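About Indine

Indine writes planning and control software for robot arms. Araceli Campos and Yu-ting Tam started it in April with one planner and a long list of household jobs they wanted it to handle. We love doors! They swing, they stick, and the hand has to follow an arc.
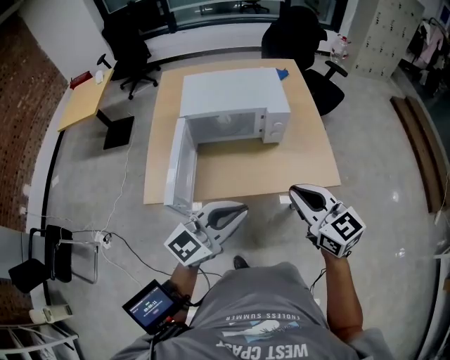
Our planner, Nasis, learns that arc from human demonstrations, 1,048 of them so far. Tahira Pirzada looks after the tracking code, and Olaia Llorente builds the replay viewer (the tool we all fight over). It scrubs through 180 runs without a hiccup.

Want to try Nasis? Write to Begoña Escobar.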